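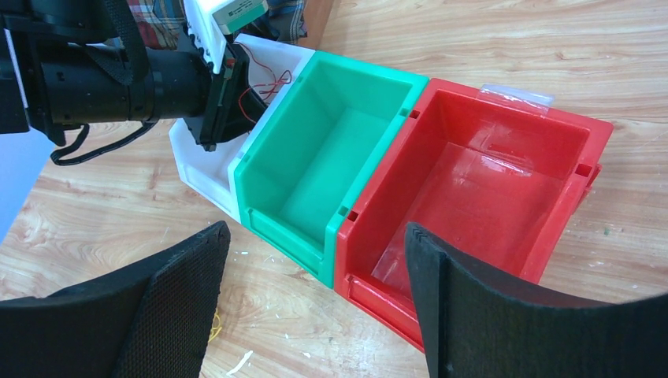
Bin row from the wrist camera: white, green, red. Clear film over the back rim of the red one.

Filed under: Bench Notes / Equipment Under Review
Print this entry | E-mail this entry

January 19, 2022
Entry by Bożena Tokarz

Clulo bin-sorting kit from Setau, evaluation unit. Third session with it. Petro set the bins on the wood table, butted side to side and running at a diagonal to the table edge. The quick-start sheet wants them square to the base. I left the diagonal in because our own stations are rarely square and I want to know what the kit does with it.

Registration. The setup routine asks for one view per bin and fits the rim. Green fitted on the first try. Red fitted, but the floor height came back 11 mm too high, twice, same value both times. Suspect the film: it goes over the back rim and down across the back wall and floor, and red also throws glare off the floor and inner walls. Can't separate the two causes from this data. Next run is film off, same lamp, then film on with the lamp moved. One change at a time, please.

White is not registered yet. From this pose the arm hardware blocks most of it, and the red and black wires hang across the interior. Need a second view pose farther left. The software allows up to 3 poses per bin but the menu for it is under Tool, not under Bins, and the manual has it in the wrong chapter. Noted for Setau.

Wiring. Loops are too long for work at this height. Miłosz wants to shorten them. I would prefer to clip them along the arm first, since the unit may go back and Setau's loan terms say no cut leads. Same for the black cable loop that dangles toward the table. Check clearance at full wrist rotation before any cycle test.

Fingers. Padded ones, as shipped. The inner face of the left has a textured, mesh-like surface. Grip on small parts not measured yet. Lăcrămioara asked whether the pads can be bought separately. The price list has them only as a pair with the bracket, which is a poor deal if the pads are what wears.

Table needs a wipe before the next run. There is a piece of yellow string or wire and a curled white scrap in front of the bins, plus specks. The part finder has a minimum-size setting and I don't want to tune it against trash.

Cycle test plan, agreed with Shuzhen:
- 100 picks from green, one part type, no film anywhere
- same from red
- if both pass, 1,000 mixed overnight with logging on

Compared with the Wumeo kit we had in September: Clulo is quicker to set up and the rim fit is better. Wumeo reported a confidence value with each floor height, and Clulo gives a bare number. With the red bin result as it stands I would want that value before recommending purchase. Petro disagrees and says a manual height override is enough. He may be right for fixed stations. The Bielecka line changes bins every shift.

Open: second pose for white, film on/off comparison, e-mail to Setau about the menu and the pad pricing (Miłosz).

Last updated by B. Tokarz, same day, after film question added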